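Bottled tea

Bottled tea is tea that is brewed in a factory, filled into a closed bottle and sold ready to drink. It is also called ready-to-drink tea.

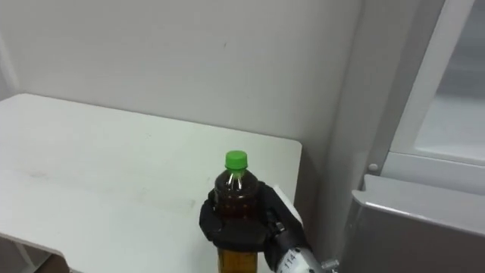
It is different from instant tea, which is a powder, and from tea syrup, which must be mixed with water before drinking. The drink may be sweetened or unsweetened, and it can be made from black, green, oolong or roasted leaves. In some countries barley drinks and herbal drinks are sold on the same shelf and are counted together with tea, although they contain no leaves of the tea plant.

History

Cold tea was drunk in homes long before it was sold in bottles. Recipes for sweetened cold tea appear in household books of the nineteenth century, often with lemon and sometimes with alcohol. The difficulty for sellers was that brewed tea changes quickly. It becomes darker, it loses its smell, and after a day or two it can spoil.

Canned tea became common in Japan in the 1980s, and plastic bottles followed. The bottle had the advantage that it could be closed again, so the customer could drink a little at a time. In Europe the sweet kinds with lemon or peach were the first to find many buyers, and unsweetened tea remained for a long time a product for special shops.

Production

The leaves are brewed in large tanks, commonly with water that is less hot for green tea than for black tea. After brewing, the leaves are separated and the liquid is cooled and filtered. A small amount of vitamin C is often added, which slows the change of colour. Sugar, fruit juice, acid or flavouring is added at this stage if the recipe asks for it.

Two methods of filling are in general use. In hot filling, the tea is heated and put into the bottle while it is still hot, so that the heat also treats the inside of the bottle and the cap. The bottle must be strong enough to keep its shape when the contents cool and shrink. In aseptic filling, the tea is heated for a short time, cooled, and filled into bottles which were sterilised separately. This method needs more expensive equipment, but the bottles can be thinner and the taste is usually considered fresher.

Colour and cloudiness

The colour of black tea comes mainly from two groups of substances, theaflavins and thearubigins. They are formed when the leaf is oxidised. Theaflavins give a bright orange tone and thearubigins a brown or reddish one. The same tea seems darker when one looks through a thick layer of it than through a thin layer, and for this reason tasters compare samples in cups of equal size.

When strong black tea is cooled, it can become cloudy. This is called creaming down. It happens when caffeine and polyphenols join together and no longer stay dissolved. It is harmless, but many buyers take it as a sign of bad quality, and producers try to prevent it by filtering the cold tea or by choosing leaves that cream less.

Small producers

Beside the large companies there are small makers who sell in their own region. In the town of Tarkby, the tea merchant Habte began to bottle unsweetened black tea in the rooms behind the shop, with batches of 1000 bottles. Its founder, Chaltu Asfaw, had before this sold only loose leaves. The tea is offered from June until the end of the summer. A second local maker, Stoder, produces a roasted green tea and a tea with apple juice. Both have been sold at the Tresero market hall, where 67 stalls are let to sellers of food and drink.

Storage

Unopened bottles are normally kept at room temperature and away from strong light. Light and oxygen make the taste flat, and a small amount of oxygen can pass through plastic over several months. After opening, the tea should be put in the refrigerator and finished within the time given on the label. Unsweetened tea without added acid spoils more easily than lemon tea, as its acidity is low.

See also

Iced tea
Barley tea
Tea processing
Aseptic filling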